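Small update from the long toaster job

I've been promising Adaeze a write-up of the August runs for ages, so here goes. If you're new, I'm trying to find out how little a robot arm can be shown and still learn to work an ordinary kitchen appliance. No special handles, no stickers for the cameras to lock on to, just a thing from a shop with a door that was made for a human hand.

Most of the people I swap notes with start from a big pile of demonstrations. Damilola's group at Zundton used 2,000 for their cupboard doors and got lovely smooth results. I haven't got 2,000 of anything! My set is 200, all steered by hand by me or Efe, and the whole question was whether a smarter way of picking what to learn from could make up the gap.

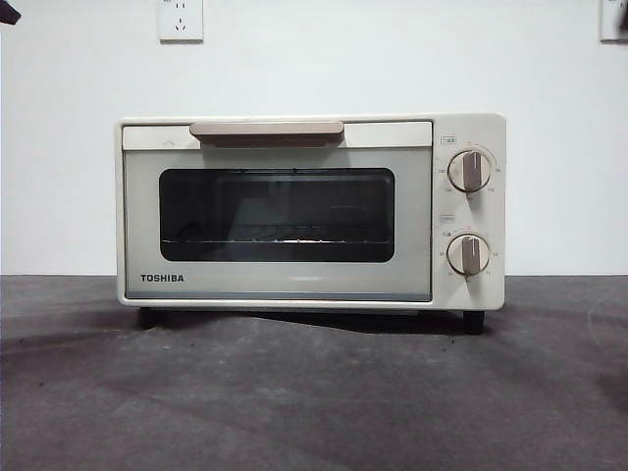

The toaster oven, door shut and both knobs upright.

The trick (Rebecca's idea, I only typed it in) is to stop treating every moment of a demonstration as equally useful. Most of opening a door is dull. The arm crosses open air, and nearly any path will do. Then there's a very short stretch where the fingers meet the door and everything is decided, and if you're a few millimetres out there, the rest of the motion can be perfect and it won't save you.

So we score each moment by how much our demonstrations agree with one another. Where Efe and I both do nearly the same thing every time, the score is high and the model is trained hard on it. Where we wander about, the score is low and it's allowed to wander too. That's nearly all there is to it. The scoring fits on one page and runs in the time it takes to make tea.

I was worried about the view through the glass. The fixed camera sees the window as a big dark patch, and a model can get very attached to a reflection that happens to be there on the day you record. Adaeze suggested mixing up what's on the rack, so some runs have bread in and some have nothing.
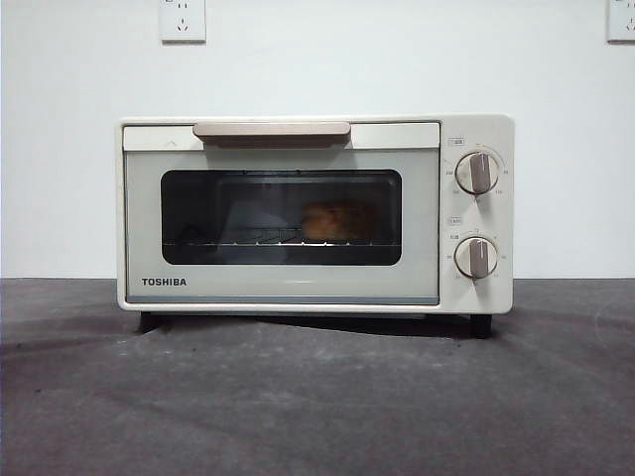 It helped far more than I'd guessed. With the mixed set, the model stopped caring much about the window and paid attention to the handle and the edges of the door, exactly where I wanted it to look. I did a quick check by blanking out the window altogether in the recordings, and the arm's plan hardly moved. I may have cheered.

Now the numbers. Over 30 test runs per method, the plain version trained on our 200 opened the door 17 times. The scored version managed 26. Same arm, same recordings, same evening for both – I swapped between them so that neither got the better light. I know 30 isn't many, and I'd like to see it hold up on a second appliance before I get too loud about it, but I've been grinning since.

The wrist camera is where I want to spend the next month. It sees the contact up close, and it also sees everything at odd angles, with the background swinging about as the hand turns. When I turned it off, the scored version dropped to 19, so it's clearly doing a lot of the work in that short important stretch.

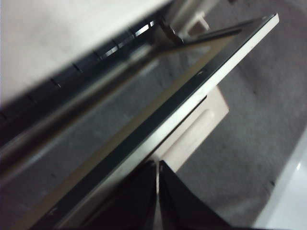

Wrist camera, with both fingers at the lower part of the panel.

The failures are interesting too. Of the four in the scored set, 2 were the fingers closing too early, and the other pair were slow, hesitant approaches that ran out of time. I think the slow ones are my fault. I creep when I'm nervous, Efe doesn't, and the model seems to have picked up a bit of each of us. Aslak reckons we should stretch all the demonstrations to the same pace before scoring them, and that's next on the list.

I'll put the scoring code up once I've tidied the variable names, some of which are rude. If you try it on your own recordings, do write and tell me how it went, especially if it made things worse.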